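The last box in the room

I gave up on board games for most of my thirties, on the grounds that they were mainly a way of losing to relatives. Then we moved to Granley, where the evenings are long and the pub shuts at ten, and I found myself owning 23 of them.

Games breed dice. A decent one arrives with five or six, a bad one with a fistful, and by September mine had escaped into every drawer in the house. There were dice in the cutlery. There was one in the butter dish, which I have chosen not to pursue.

So on a wet Friday I cleared a table and set about sorting them. The method comes from a leaflet that Bruvar, the shop on the High Street, tucks into its storage tins. Cover the table in plain white paper, it says, and tip everything out. Paper quietens the clatter and shows up the small ones — the tiny ivory-coloured sort vanish on a pale tabletop and turn up later under a bare foot.
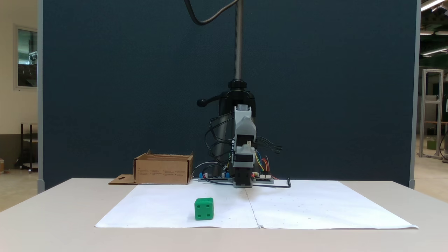
Colour is where most people begin, and it goes well until you reach green. I had lime, bottle, pea and something Montoya calls Lagoon, and no two members of my household agreed on where Lagoon belonged. Sorting by size is duller and works better. Big chunky dice with scooped-out pips go in one tin, ordinary ones in another, and anything with more than six sides goes to my nephew.

Cardboard boxes are the other half of the problem. Every sorter keeps an open one within reach for things to be dealt with later, and later is a generous word. Mine came with me from the last house and still holds a rulebook for Brastosness, a trading game I have never managed to finish. It runs to 200 cards and needs a fourth player with no job.

By teatime the tins were full and labelled. I had 542 dice, a figure I have not shared widely, and a spare tin for the ones nobody could place. Lagoon is in there. My sister came round on Sunday, wanted a quick game before supper, and we spent twenty minutes looking for a die.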